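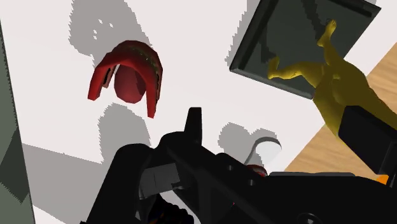
Abb. 3: Simulierte Ansicht mit rotem, bogenförmigem Objekt, Schale und gelber Figur.

Pawłowska wendet ein, die abendliche Ansprache eines Staatsoberhaupts lasse sich ohne ihre Verbreitungswege gar nicht sinnvoll auswerten. Wer allein den verlesenen Text kodiere, messe die Absicht der Redenschreiber; was beim Publikum ankomme, sei meist ein Zitat von zwei oder drei Sätzen, das eine Agentur ausgewählt habe. Dem Einwand wird im Folgenden Rechnung getragen, indem Redetext und Agenturfassung getrennt erfasst werden.

4.2 Korpus und Kodierung

Das Korpus umfasst 3.731 Meldungen, die wörtliche Passagen aus Regierungsansprachen enthalten. Nach Entfernung der Dubletten verbleiben 2.427 Texte. Als Dublette gilt eine Meldung, wenn Zitatumfang und Einleitungssatz übereinstimmen; abweichende Überschriften bleiben unberücksichtigt. Die Zuordnung der Meldungen zu den Redetexten erfolgte mit dem Abgleichwerkzeug Arnemik, die manuelle Kodierung in der Umgebung Kavport.

Kodiert wurden Appelle an nationale Geschlossenheit, Verweise auf frühere Generationen und Zusagen mit Zeitbezug. Die Kategorien schließen einander nicht aus -- ein Satz kann zugleich Appell und Zusage sein. Indirekte Rede wurde nur dann aufgenommen, wenn sich die Vorlage im Redetext nachweisen ließ. In 92 Fällen war die Zuordnung strittig; diese Meldungen wurden von einer zweiten Person erneut kodiert und bei fortbestehender Abweichung ausgeschlossen.

4.3 Einschränkungen

Übersetzte Agenturfassungen verkürzen Modalverben uneinheitlich, so dass aus »wir können« mitunter »wir werden« wird. Für die Kategorie der Zusagen ist dies erheblich, für Geschlossenheitsappelle kaum. Ansprachen, die nur als Video vorlagen, wurden nicht transkribiert. Die Erhebung endet im Januar; spätere Korrekturen der Agenturen sind nicht eingearbeitet.

© Hestent Arbeitspapiere | Kontakt | Nach oben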